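An afternoon at Sarnville, where the machines are learning to clear up 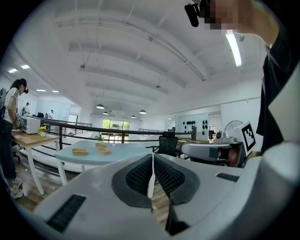 I went to the Sarnville open day with one question, and it was about my own kitchen. I have been promised a robot that does the dishes since I was small enough to be made to dry them. Wiler, the firm that runs the place, had invited the public in for an afternoon to see how near we are. Tickets were free and the car park was not.

The short answer is that we are near if you own very few things and keep them on a pale blue table.

The work on show was chores, or at least the bits of chores that come before anyone feels pleased with themselves. There was a microwave on one table with a plant beside it, and trays on another. People do the jobs first, by hand, holding a gripper with two curved fingers, and the recordings go off to teach a machine what a person would do. One woman had a headset over her eyes and a rucksack on, and was bent over the microwave table with more concentration than I have ever given a microwave.

We were told that a single job, putting a tray where a tray ought to go, had been done 3057 times since December. I have a teenager at home who has managed it twice. The success rate on that one was 69 per cent, given out quite cheerfully. I asked what happened in the rest and was told "mostly the floor".

Then came the talk, which ran to 50 minutes and had a good many arrows in it. The household system is called Ayala and the shop-floor one is Clivetine. Clivetine is further along, as you would expect. A shop shelf stays put and is the same height on both sides of town. Ayala has to deal with homes, where people leave a wet tea towel over the very handle it has been taught to look for. It can work for up to 12 minutes before a person has to step in, and the speaker thought this was rather good. By the standards of my house it is.

I liked the place more than I meant to. It is a big bright room with an arched white ceiling, trees outside the glass door and a railing to lean on while you wait for something to happen. The staff answered daft questions without sighing. I asked whether it could do a fitted sheet and got a long look, then a leaflet.

Tea was in paper cups and we put our own in the bin on the way out. The next open day hasn't been fixed yet, but there is a list by the door if you want to be told.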